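He terminado Lurkgate. Abro hilo, porque llevo semanas leyendo que es "la novela juvenil del año" y sospecho que muchos se quedaron en la contraportada.

Argumento rápido, sin destripes: una chica de diecisiete años hereda la llave de una esclusa en un pueblo que se inunda cada primavera. Al otro lado hay otro pueblo igual, con otra chica igual. Hasta ahí, bien. De hecho, muy bien.

El primer capítulo es estupendo. El agua subiendo por la escalera de la biblioteca, la bibliotecaria que sigue sellando fichas. Si me dicen que todo el libro va a ser así, firmo.

Pero no. A partir del capítulo 9 aparece el chico. Ojos grises, pasado misterioso, se apoya en los marcos de las puertas. Creo que se apoya en todos los marcos de puerta de la novela.

Y la protagonista, que hasta entonces tomaba decisiones, se dedica a preguntarse qué estará pensando él. Spoiler: no mucho.

Lo de "worldbuilding apabullante" que pone la faja... a ver. Hay un mapa. Hay un glosario con palabras que salen una vez en el texto. Tawhiri, la ciudad de los molinos, ocupa media página del mapa y dos párrafos de la historia. Eso a mí no me apabulla.

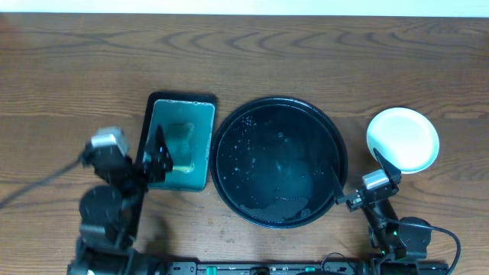
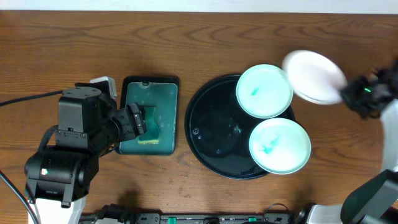

Me contesta Skunadik que soy injusta, que el chico se explica en el segundo tomo y que las 300 primeras páginas hay que leerlas sabiendo eso. Que Tawhiri es el escenario principal de la continuación y por eso aquí apenas se asoma.

Vale, pero yo he pagado este tomo. Si un personaje necesita otro libro para tener carácter, el problema está en este. Me pasa igual con las series que "mejoran en la tercera temporada".

Sobre Grelness, la editorial: anuncian la saga completa en un estuche de 1173 páginas. Me gustaría saber cuántas son historia y cuántas son gente mirando el agua con el ceño fruncido.

También me chirría la traducción en algunos diálogos. Adolescentes que dicen "cáspita" en pleno desbordamiento del canal. No tengo el original delante, así que no sé a quién echarle la culpa.

Cosas buenas, para que no digáis. La relación con la abuela es lo mejor del libro con diferencia. La escena en que las dos cosen sacos de arena en la cocina y discuten por una receta me tuvo con un nudo en la garganta. Son cuatro páginas.

Las dos chicas iguales también dan juego. Hay un momento, hacia la mitad, en que no sabes cuál de ellas está narrando, y ahí la autora demuestra que sabe escribir cuando quiere. Luego vuelve el de los ojos grises y se acabó.

El final no lo cuento. Digo solo que la llave, que parecía tan importante, se resuelve en una frase. Una. La releí por si me había saltado una hoja.

¿Lo recomiendo? Si tienes catorce años y te gustan los canales, adelante. Si te lo han vendido como la renovación del género, pídelo en la biblioteca antes de gastarte 20 euros.

¿Leeré el segundo? Seguramente, por la abuela. Como le pase algo a la abuela, vuelvo y borro lo bueno que he dicho.

Y no, no me digáis que vea antes la entrevista de la autora. Una novela tendría que poder leerse sin deberes.

Edito lo del glosario, que me lo habéis preguntado varios: está al final, después de los agradecimientos. Yo lo encontré cuando ya había terminado.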